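Search this site: Enter keywords

Clurnstead Play Library – Progress Report to the Brabec Fund
By Līga Venckus
17 July 2024
3 comments | 14 shares

Dear friends at Brabec,

I promised you a short update and I'm afraid it has grown a little, as mine tend to – there has been so much to tell! Your grant of $1648 has now nearly all found its way into the play library, and the shelves at Clurnstead look happier than they have in years.

Where the money went

The largest part, $1000, went on balls, beanbags and stacking toys for the lending shelves. We now have 38 families signed up, with 11 of them coming over from Flelcombe, and the children have been wonderfully frank about what they like (balls, mostly, and anything that can be tipped out and put back again).

The sorting boxes

We did away with the old cardboard cartons, which had gone soft at the corners, and moved to open plastic boxes in bright colors. Even the smallest borrowers can find the turquoise one or the pink one when we ask, and the tennis balls no longer end up in with the puzzles – well, not as often.
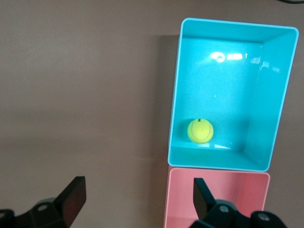
Still to do before October

We have yet to label the shelves and replace two of the floor mats. I would also dearly like to run a Flelcombe morning, if we can settle on a hall, and I'll write again once the date is fixed.

With warm thanks from all of us,
Līga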